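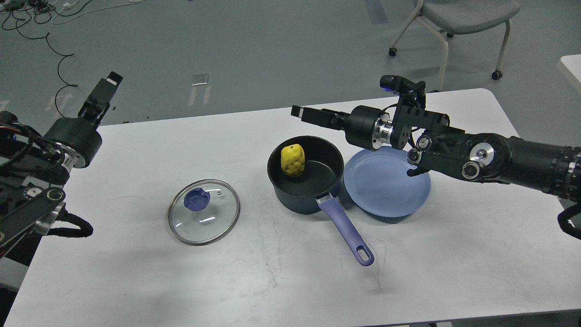
**Kerkport youth football: progress report to Wuvel, April**

You asked for a plain account of where the academy money stands. Most of what follows is less cheerful than the club newsletter, and I'd ask you to trust this version over that one.

**Results**

The under-18s have won 2 of their last 13 matches. The coaching staff describe this as a transition. I have now heard that word in three reports running, and I still can't say what the team is moving toward. The goals against column did improve after the winter break, but we also played the weaker half of the schedule in that stretch, so I wouldn't read much into it.

**Volkan Ateş**

He is the player everyone writes to me about. He's a left winger, quick over 10 yards, and he scored twice against Ding on Saturday. The local paper had him in the first team by fall. He has started four senior friendlies and looked tired by the hour mark in each of them. The strength coach wants another full season of gym work before anyone talks about a contract. I agree with her. The club's board doesn't, and wants him on the bench for the cup tie. If your grant is meant to develop players, a word from you on that subject would carry more weight than mine.

**Clovuder tracking software**

The club bought the full package in the fall. The sales pitch promised fewer muscle injuries. We had five hamstring problems before we bought it and five since, in periods of similar length. The staff like the charts. Two of the coaches have never logged in. I've asked Clovuder which clubs of our size have seen a drop and received a brochure. My recommendation is to let the license run out unless they can show us something better.

**Meals and nutrition**

The cooking sessions for first-year players continue. Attendance is good, mainly on nights when training ends early. Whether any of them cook at home is anyone's guess, and the survey we sent out got too few replies to use. 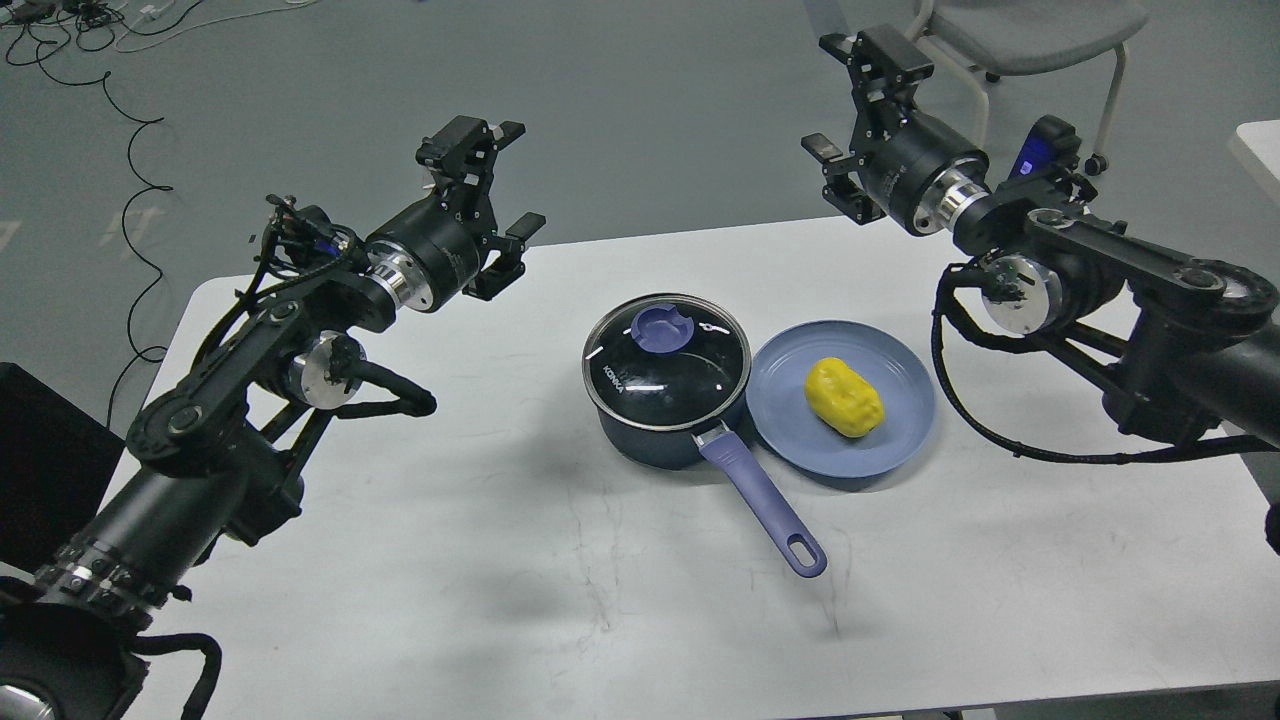 *Lidded saucepan, with a yellow toy potato on the plate beside it.*

**Money**

We are 1,000 dollars over on travel. Two away fixtures were moved at short notice and the bus company charged us for both the old and new bookings. I'm disputing one of them. Everything else is inside the budget, including physio, which I had expected to overrun.

**Before the next report**

- A written plan for Ateş, signed by both the academy and the first-team coach
- Injury figures by age group, with the dates
- A decision on Clovuder
- The bus refund, or a letter explaining why there isn't one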